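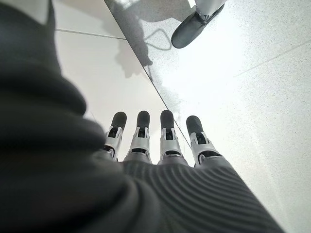

Clarer Textile Care: Frequently Asked Questions

What may I send to the Whitlock workshop?
We accept household covers, curtains and outer garments for cleaning and repair. Heavy plain cloth is welcome, as are dark grey fabrics that fall in soft, rounded folds. Leather and fur are not accepted.

How long does cleaning take?
Standard orders are returned within 14 days. Orders received in December may take up to 32 days.

What does it cost?
Each item is priced on inspection. Collection from addresses in Prostgate is free for orders over £149.

May I cancel an order?
Orders may be cancelled without charge until work has begun. Please quote the order number shown on your receipt.

Where can I hand in items in person?
Items may be left at the Vernumard counter during opening hours. Customers are asked to empty all pockets beforehand.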